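Ticket 3513
Subject: Bottles sticking in the clear rack, and which tray to use for serving
Product: Clerus two-tier bottle rack, acrylic
Opened by: Cosmin Jitaru
Status: Closed
Date opened: 10 October 2025

Message from customer

Hello there,

I hope this is the right place to write, and apologies in advance if it goes on a bit. We bought one of your clear racks in January for the drinks and snacks table at Zurnotow, and on the whole we have been very happy with it. It looks smart, it wipes clean, and people can see what there is without picking everything up and putting it back in the wrong place.

The trouble is with the lower tier. The bottles go in nicely enough but they don't want to come out again. You get hold of one by the neck, it lifts a little way, and then it catches and the whole rack comes along with it. The top tier is perfectly fine. I have tried washing the rack in warm soapy water, and I have tried turning it round, and neither made any difference. Somebody suggested a bit of cooking oil on the edges, which I didn't fancy at all.

While I'm writing, could you also tell me whether the beige tray can stay in front of the rack, or whether it gets in the way?

With thanks and best wishes,
Cosmin

Reply from support

Dear Cosmin,

Thank you for such a thorough message – it saves us asking half the questions we would normally ask! I'm sorry the rack is giving you bother.

I suspect the upper shelf is sitting a touch too low. It drops into one of two pairs of slots, and when it's in the bottom pair there isn't enough room above the lower bottles to tip them forward. Would you take all the bottles out, lift the shelf straight up, and put it in the top pair? You should feel it settle on both sides. Please leave the oil in the cupboard, you were quite right about that.

The tray can stay where it is, provided there's a gap of 10 cm between it and the rack for your hand.

Warm regards,
Bulach support desk

Message from customer

Hello again,

Well, I feel a bit silly. The shelf was in the bottom slots, and on one side it wasn't properly in at all. I've moved it up and the lower bottles now tip out as they should. I did have to press rather firmly on the left, but it went in with a click. Tkachuk, who sent us the drinks order, has offered a box of taller bottles next time, so I may have one more question for you.

The table is laid out like so, snacks in the corner and the beige tray in the middle: 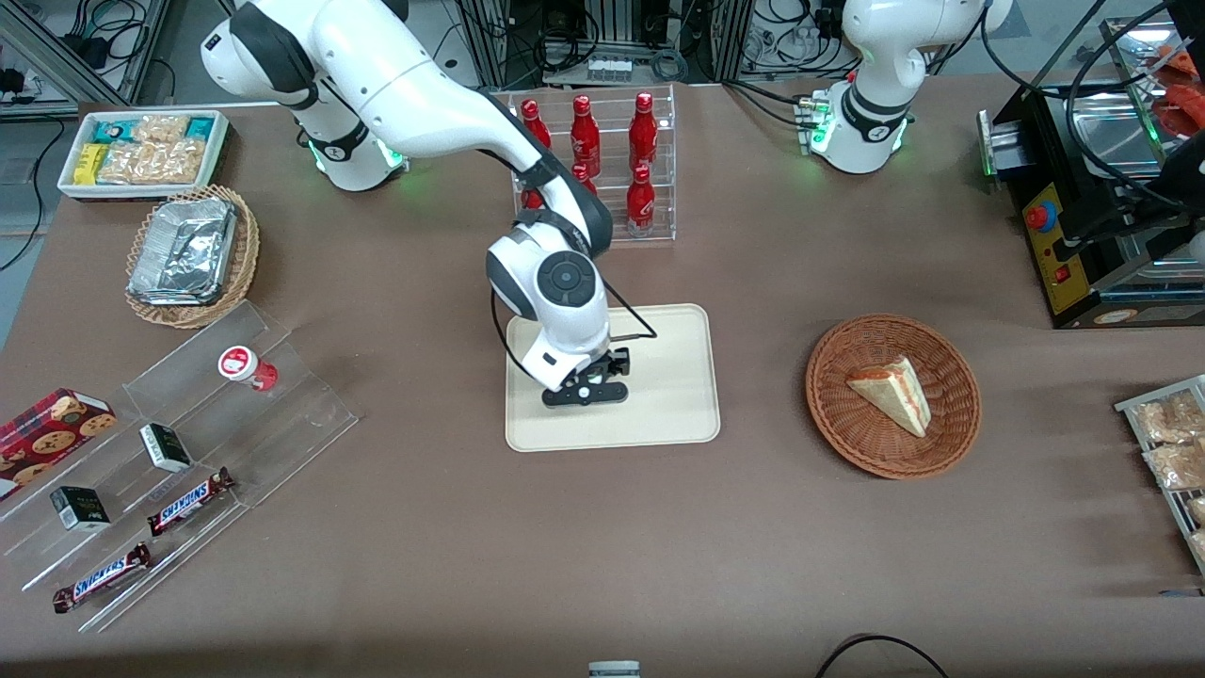

Will taller bottles fit on the lower tier with the shelf in the top slots?

Anything up to 190 mm will fit there, and taller ones should go on the upper tier, where there is nothing above them.

Notes on closing

Shelf moved to top slots by customer, lower tier working. No parts sent. Customer asked for spare rubber feet at some point, no hurry, so a set of 4 has been added to his next order.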